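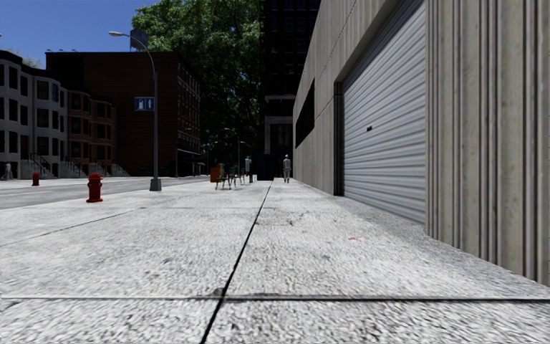
A reader signing as Dustia Dave wrote in to object that the old version of this page told people to buy the four-attraction pass first and plan the days second, and that doing it in that order had cost the family two unused entries. The objection is fair. The steps below have been put in the other order: plan first, price second, buy last.

How to plan a multi-attraction trip with a regional pass

This page covers the Sowerby area, where the ticketed attractions are spread along one valley road between Vement at the low end and Fusthorpe at the high end. The method works for any region that sells a combined pass. You need a map, the current hours for each attraction, and a sheet of paper or a spreadsheet.

Step 1. List the attractions you would pay for separately

Write down every attraction you would visit at full gate price. Leave off anything you would only visit if it were included. Those go on a second list, which is used in step 6.

For each entry on the first list, record the following:

Gate price for each age group in your party
Opening time, last entry time and closing time
Days closed
Whether a timed slot is required
Minimum height or age
Expected length of visit

Last entry time is often left out of printed brochures. Look for it on the ticket page of the attraction itself. At the Fusthorpe cable car, last entry is 97 minutes before closing, and the brochure prints only the closing time.

Step 2. Check restrictions against your party

Go through the height and age column and strike out anything that excludes a member of your group, unless you intend to split up. If you do split up, count the attraction as a visit for some of the party only and mark it that way. Combined passes are normally sold per person, so the two halves of the group may need different products.

River trips have both a minimum age and a season. The minimum age on the Vement run is higher in June than in August, as the water drops over the summer. Use the figure for your travel month.

Step 3. Mark the fixed points

Timed attractions go on the calendar before anything else. Draw one column for each day of the trip and enter:

Arrival and departure times
Timed slots already booked
Timed slots you intend to book, with a second choice for each
Meals with a reservation

Do not put two timed attractions in the same half day unless they share a parking lot. The valley road has one lane in each direction and there is no alternate route between Sowerby and Fusthorpe.

Step 4. Group the rest by location

Untimed attractions fill the gaps. Assign each one to the low end (Vement), the middle (Sowerby) or the high end (Fusthorpe). Place them on days when you already have a fixed point in the same group.

Drive times to use for planning:

Vement to Sowerby: 20 minutes
Sowerby to Fusthorpe: 35 minutes
Vement to Fusthorpe: 55 minutes

In July, add half again to any drive that starts between 10 a.m. and noon. Uphill traffic is worst in the morning and downhill traffic is worst after 4 p.m. If a day includes both ends of the valley, start at the high end as early as it opens.

Step 5. Allow for altitude and weather

Fusthorpe is 3,000 feet above Vement. Visitors coming from low ground should leave the high end for the second day or later. Carry water and a layer for each person, even when it is warm at the bottom.

Afternoon thunderstorms close the cable car, the zip line and the summit trail. Closures are posted at the base station and on its recorded phone line. Schedule all three before 1 p.m. Keep one indoor attraction in reserve for each high-end afternoon. The mining museum and the cave tour are both suitable. The cave stays at the same temperature all year and needs a jacket.

Step 6. Compare prices

Add up the gate prices for everything now on the calendar. Do this per person and not for the group, since child discounts differ from one attraction to the next. Then compare the total with each pass on offer.

The Sowerby area sells two kinds:

A day pass, valid for any number of entries on consecutive days
An entry pass, valid for 4 attractions within one season

The day pass starts on the date of first use and does not pause. A rest day in the middle is a paid day. The entry pass does not have this problem, but each entry is used up when scanned, and leaving an attraction for lunch and coming back may count as two. Ask at the gate before you leave.

If a pass costs less than your total, buy it. If it costs slightly more, look at the second list from step 1. Add an item from that list only if it fits a gap already on the calendar. Do not move a fixed point to make room for it.

Step 7. Buy and book in the right order

1. Check that the timed slots you want are still open.
2. Buy the pass.
3. Book the timed slots with the pass number.
4. Save or print each confirmation.

Some slots are held back for walk-up sales and are released at 8 a.m. on the day. If your first choice is sold out online, use your second choice and try for the first at the gate.

A pass is not a reservation. An attraction can be full for the day while your pass is still valid, and unused entries are not refunded in that case.

Problems

The pass number is rejected when booking. Passes bought online can take up to two hours to become active. Wait and try again before calling.

The attraction closed for weather. Timed slots are moved to another day on request. The request has to be made at the attraction before it closes.

One person in the group cannot go. Passes are not transferable once scanned. An unscanned pass can be reassigned at the visitor desk in Sowerby with the original receipt.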